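Print this page
E-mail this page

Chapter 4
Who Gets the Contract? Buying Services for a Power Station

I spent my first February in the energy business reading tender documents in a portable office at Marordale, with a heater that smelled of dust. The main one ran to 2632 pages. I read perhaps a third of it properly, and I still got asked about the bit I'd skipped!

So let's start with the thing I wish I'd understood then, the difference between a framework and a one-off contract. A one-off contract buys you a job – reline this pipe, say, for this price. A framework only sets the terms. The buyer picks a supplier, or 3 or 4 of them, and calls off work as it comes up over the years.

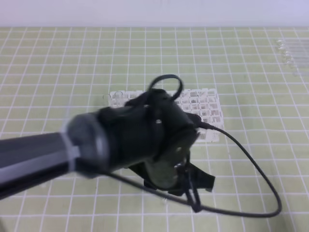
Trarska, who ran the Marordale site, liked frameworks for maintenance and hated them for anything to do with the turbines. My boss at the time, Trudy Tawhiri, thought they had it the wrong way round (she told them so, more than once). We'll come back to her argument in section 4.3, when you've seen how call-off prices are worked out.

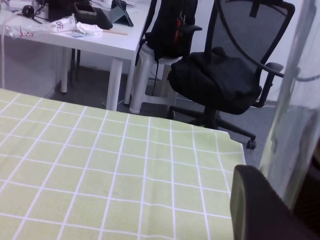 Then there's the sole supplier question. Abdelaziz bid against Nuton for the valve work and lost, mostly on staffing. Nuton had promised more than 300 trained fitters, and Chutima Wiriya, who scored the bids, wanted to see names and certificates for every one. Keep that in mind when you get to the scoring sheets, as the marks for people often outweigh the marks for price.

4.1 Reading an invitation to tender

Print this page
E-mail this page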